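Medrano opens its simulation lab to integrators

20 Jan 2024 | Automation

Medrano held a demonstration day at its Stinden site for system integrators and two-handed manipulation researchers. The program covered the company's simulated tabletop environment, the control software that runs on top of it, and a short session on moving trained policies to hardware. Attendance was limited to 90, split into two groups.

All of the morning work was shown in simulation. The environment, called Coltus, places a pair of arms with multi-fingered hands at one side of a table and generates household layouts within their reach. Each layout combines fixed furniture, such as a chest of drawers, with smaller items drawn from a library of 263 object models. Item selection, placement and orientation vary from one episode to the next. The room itself is kept plain, which the lab says shortens rendering time and makes contact errors easier to spot.

Emiliano Barrera, who led the morning session, ran the hands under teleoperation first and then under a learned policy. Operators wear tracked gloves, and the finger joints are mapped one to one wherever the robot hand has a matching joint. The thumb is the exception. Its range differs from the human range, and the mapping is corrected in software before the command is sent. 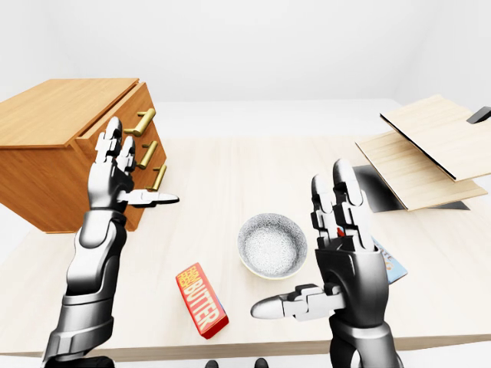
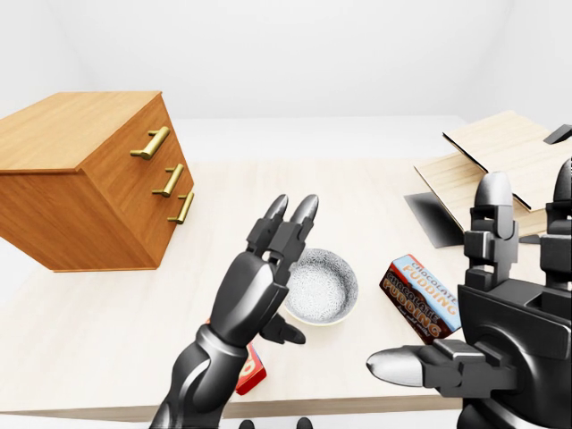

Coltus layouts with the chest of drawers and the bowl; the grocery item by the bowl is butter in the first and chocolate pudding in the second.

Zollen, in a comment posted under the program notes, questioned how much of the result would survive outside the simulator. Bar handles are a forgiving shape, the comment said, and a drawer model with constant friction tells an integrator little about a real drawer that binds halfway. Zollen asked for the friction parameters to be published with the layouts, along with the failed episodes.

Barrera replied that drawer friction is already randomized per episode and that the ranges will be listed in the next release. Failed episodes are stored but have not been sorted by cause. He gave no date for making them available.

The afternoon session dealt with hardware transfer. The lab reported 27 policies trained in Coltus so far, most of them for single-object pick and place. Drawer tasks are at an earlier stage. The main difficulty listed was contact between the fingertips and thin or partly hidden objects, where small position errors lead to a missed grasp. Work on fingertip sensing models is under way.

Integrators can request the layout files and the teleoperation client from the Stinden office. A second demonstration day is planned for February, with the same two-group format and a longer question period.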